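22/09/2018

So, jetzt sitze ich endlich auf dem Sofa, die Füße hoch, und schreibe das auf, bevor ich es morgen wieder halb vergessen habe. Der Arm hat heute eine Schüssel erwischt. Mir ist nichts passiert, Misaki ist nichts passiert, der Schüssel schon (es war die graue, die mit der Macke, um die ist es nicht schade). Aber geschluckt habe ich trotzdem, und zwar ordentlich.

Der Reihe nach. Wir hatten am Vormittag den Griff ins Geschirr auf dem Plan, also das, woran wir seit Wochen herumbasteln: Der Arm soll ein Teil aus einer Schüssel holen und hinter dem blauen Klebeband ablegen, ohne irgendwo anzustoßen. Das lief auch wunderbar! Misaki hatte die neue Version von Harkier aufgespielt, die die Bahnen plant, und ich saß mit dem Kaffee daneben und hakte brav ab. Ich hatte schon angefangen, im Kopf die Mail an Haruto zu formulieren, mit so einem kleinen Triumph im Betreff. Hätte ich mal gelassen.

Gegen Mittag wollten wir die Handgelenkskamera neu einmessen, weil die Halterung seit gestern einen Hauch schief saß. Kein Drama, das macht man in zehn Minuten. Halterung los, gerade rücken, festziehen, Kalibrierung durchlaufen lassen, speichern. Misaki hat geschraubt, ich habe die Software bedient. Und ich schwöre, ich habe auf Speichern gedrückt. Habe ich auch, das Protokoll sagt es ja. Nur hat die Steuerung die neue Datei abgelegt und danach fröhlich mit der alten weitergerechnet. Keine Warnung, kein gelbes Dreieck, gar nichts. Das Ustenix-Fenster war grün von oben bis unten.

Dann also der erste Lauf nach der Pause. Ich stand hinter der Linie am Boden, die Hand am Not-Halt (immerhin das!), Misaki am Rechner. Der Arm fährt über den Tisch, senkt sich, alles wie immer, und ich denke noch, der kommt aber weit rechts runter. Da hat es schon geknirscht. Die Fingerspitze saß auf dem Rand der grauen Schüssel, und statt anzuhalten, hat er weitergedrückt. Vielleicht eine halbe Sekunde, gefühlt ein halber Nachmittag. Dann ein Knacks, dann lagen da drei Stücke, und ich hatte den roten Knopf so fest unten, dass mir jetzt noch der Daumen wehtut.

Misaki sagte erst mal gar nichts. Dann: »War das die gute?« Nein, war es nicht. Die gute, also die große weiße von meiner Tante, die ich nie hätte mitbringen sollen, stand noch im Regal. Wir haben beide ein bisschen zu laut gelacht.

Danach das übliche Programm, Strom weg, Zettel an den Schaltschrank, Scherben aufkehren. Haruto angerufen, der natürlich gerade in Miyazaki war und im Hintergrund klapperte es, als säße er in einer Kantine. Er wollte als Erstes wissen, ob jemand in Reichweite gestanden hat. Nein. Als Zweites, warum die Kraftbegrenzung nicht ausgelöst hat. Tja. Gute Frage, und über die haben wir uns dann den ganzen Nachmittag die Köpfe zerbrochen.

Die Sache mit der Kalibrierung war schnell gefunden, das war nur ärgerlich. Die Kraftgrenze macht mir viel mehr Bauchweh. Eingestellt war sie auf 51 Newton, so steht es im Blatt, und so hatte ich es auch im Kopf. Im Protokoll stand für die Mittagszeit aber der Wert 847! Ich habe das dreimal gelesen und Misaki auch noch mal lesen lassen. Das ist kein Tippfehler von uns, an der Stelle kann man von Hand gar nichts dreistelliges eintragen. Misaki hat den Verdacht, dass beim Neustart nach dem Einmessen die Felder verrutscht sind und der Arm irgendeinen ganz anderen Parameter als Kraftgrenze gelesen hat. Klingt wild, passt aber zu dem, was wir sehen. Wenn das stimmt, hätte uns das seit dem letzten Update jederzeit passieren können, bei jedem einzelnen Neustart, und mir wird ein bisschen flau, wenn ich daran denke, wie oft ich im Sommer mit der Hand auf dem Tisch herumgeräumt habe, während der Arm »nur mal eben« in Grundstellung fuhr.

Am späten Nachmittag haben wir den Tisch dann noch mal aufgebaut, mit Tantes weißer Schüssel — ja, ich weiß, aber die andere war nun mal hin. Den Arm haben wir diesmal nur im Schleichgang und hoch über dem Tisch fahren lassen, um zu gucken, wo die Kamera hinschaut.
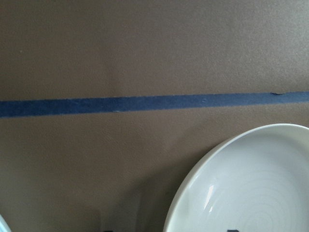
Blick aus der Handgelenkskamera, rechts unten Tantes Schüssel, darüber das Klebeband.

Wenn man so lange auf diese Bilder starrt wie ich heute, sieht man irgendwann alles. Die Drehrillen innen in der Schüssel, den Knick im Band, den kleinen hellen Fussel an der Unterkante. Und vor allem diesen scharfen Lichtstreifen an der Innenwand, der mir gar nicht gefällt. Haruto hat schon im Frühjahr gemeckert, dass glasiertes Geschirr für die Tiefenschätzung Gift ist, und ich habe es damals weggenickt. Mit dem Unfall heute hat der Streifen nichts zu tun, die graue war ja matt, aber auf die Liste kommt er trotzdem. Das Band läuft im Bild außerdem leicht schräg nach oben. Misaki meint, das kann genauso gut am Band liegen, schließlich hat sie es selbst geklebt, freihändig und vor dem Frühstück.

Morgen schreibe ich die Meldung an Hultstead, von denen haben wir die Steuerung. Ich will da die Protokolle komplett anhängen, das sind etwa 4.000 Zeilen, sollen die ruhig auch mal was zu lesen haben. Und bis eine Antwort da ist, bleibt der Zettel am Schrank. Kein Lauf mit Kontakt, keine Hände am Tisch, und nach jedem Neustart liest einer von uns die Kraftgrenze laut vor und der andere vergleicht sie mit dem Blatt. Misaki findet das laute Vorlesen albern. Mir egal, wir machen das jetzt so.

Was mich am meisten wurmt, ist eigentlich das grüne Fenster. Ich habe dem so vertraut! Ich habe hingeschaut, es war grün, also habe ich nicht weiter geschaut. Dabei zeigt es bloß, dass die Steuerung läuft, und mit welchen Werten, das steht zwei Menüs tiefer. Ich möchte, dass die Kraftgrenze groß und fett auf der Startseite steht, und wenn ich mir das selbst programmieren muss. Die Vorführung im November haben wir übrigens noch nicht abgesagt. Haruto will bis nächste Woche abwarten, ich würde lieber gleich verschieben, aber darüber streiten wir, wenn er zurück ist.

Ach ja, und die Scherben habe ich in einer Tüte mitgenommen, die stehen jetzt im Flur. Misaki will sie wieder zusammenkleben. Ich muss daran denken, ihr den guten Kleber rauszulegen, und die Tante rufe ich am besten auch mal wieder an.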